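Tandulus FAQ

I keep getting the same emails about my two-armed robot, so I'm putting the answers in one spot. I add to this page when I get the chance, usually on a Saturday when the shop is too crowded to get any cutting done. If your question isn't covered, write me and be patient with me, please!

What is Tandulus?

Tandulus is a two-armed mobile robot I'm building partly in my spare bedroom and partly at Skirham, the shared workshop I belong to. It has a wheeled base, a body, two arms and a gripper on each arm. The plan is for it to pick things up off the floor and low furniture and put them where they belong. That's the whole plan. It will not cook.

Where did the name come from?

Tandem plus a word I misspelled on the first wiring diagram. I'd already labeled all the cables by the time I noticed.

How much has it cost so far?

More than my car is worth, if you count the arms. I bought those used as a pair and won't give the price because the seller was very kind to me. The base I can be open about: 652 dollars in parts, and 900 if you include the two motor controllers I cooked by wiring the battery backward. Yes, two. I did it again the next morning.

Do I need to own a big machine shop to do something like this?

Nope. At home I have a drill press, a soldering station and a 3D printer that only likes one color of filament. Anything that needs the mill or the laser cutter waits until I'm at Skirham. If there's a shared shop near you, go to an open night and ask what members can use after the safety class. Mine took one evening and the dues are 25 dollars a month, which I make back in drill bits I no longer have to buy.

What do you do in simulation and what do you do on the real thing?

Reaching and driving get worked out in simulation first. I built a plain little living room in there, with a TV on a low stand by a corner, and I run the arms through their poses before I let the real motors move. Bare walls are fine for this kind of work. I spent most of October adding a bookshelf and a rug to mine and then took them both out again, because they slowed everything down and I wasn't testing anything with them.

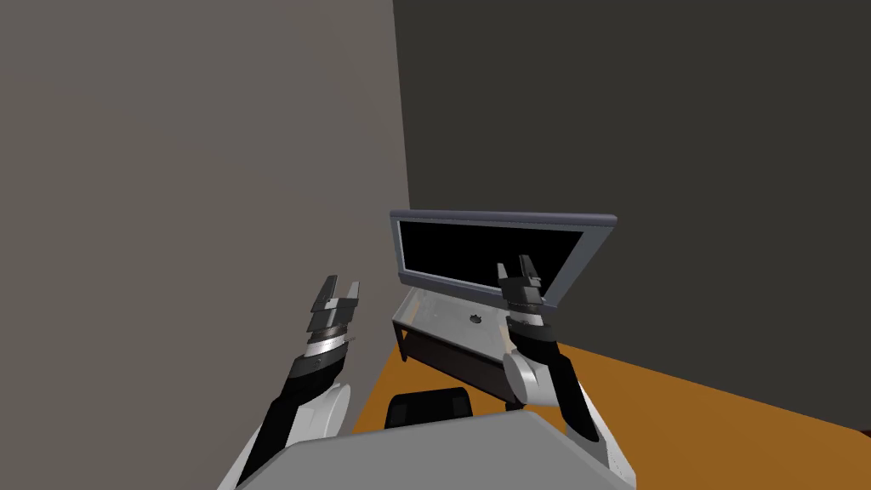
What should I build first, the base or the arms?

Start with the base. You can drive it around with a cheap game controller on day one, you'll find out early whether your battery and wiring are any good, and a base that tips over is a lot cheaper to fix before there's an arm bolted on top of it. Leave more room for cables than you think you need, and put the heavy stuff down low.

What software are you running?

The low-level motor code is my own and it's ugly. On top of that I use Gudeta, a little motion planner that another member at the shop started and a few of us now poke at. It takes a target for each gripper and works out a path where the arms don't hit each other or the body. It's slow on my old laptop - I start a plan and go refill my coffee - but I've learned to trust it more than my own guesses.

Why two arms? Wouldn't one be easier?

So much easier. One arm is half the wiring and way less than half the headaches, and if this is your first robot I'd tell you to stick with one. I wanted two because I want it to hold a box with one hand and drop things in with the other. Also, they came as a pair and I have no self-control.

How do you keep the arms from smacking the furniture?

Three ways. The planner gets a box drawn around every piece of furniture, a bit bigger than the real thing. The speed is capped really low any time a gripper is near something. And there's a big red stop button on a long cord that stays in my hand whenever the motors have power. Please don't skip the button. I tried a phone app for this and the phone went to sleep.

The simulated arm does what I want and the real one misses. What am I doing wrong?

Probably your zero positions. Check those before you touch anything else. On mine, one elbow joint was off by 2 degrees, and by the time you get out to the fingertips that's a pretty sad miss. I made a printed jig that holds each joint at a known angle, and I run through it every time I take an arm apart. After that, look for loose set screws.

Are the plans available?

The base drawings are, and I'll send them to anybody who writes. The mounting plates for the arms I'm redoing in aluminum, cut from Farnano sheet like everyone at the shop seems to use, and I don't want to hand out the old version because it cracked. Ask me again when the new plates have some hours on them.

Can I come see it?

If you're near Skirham, open night is your best bet. I'm usually at the back bench after 7 pm. Bring a snack to share and don't stand in front of it while it's driving - the steering still pulls left.

Will you build one for me?

No, sorry! I can barely keep up with this one. I'm happy to look over your wiring diagram, though, especially the part by the battery.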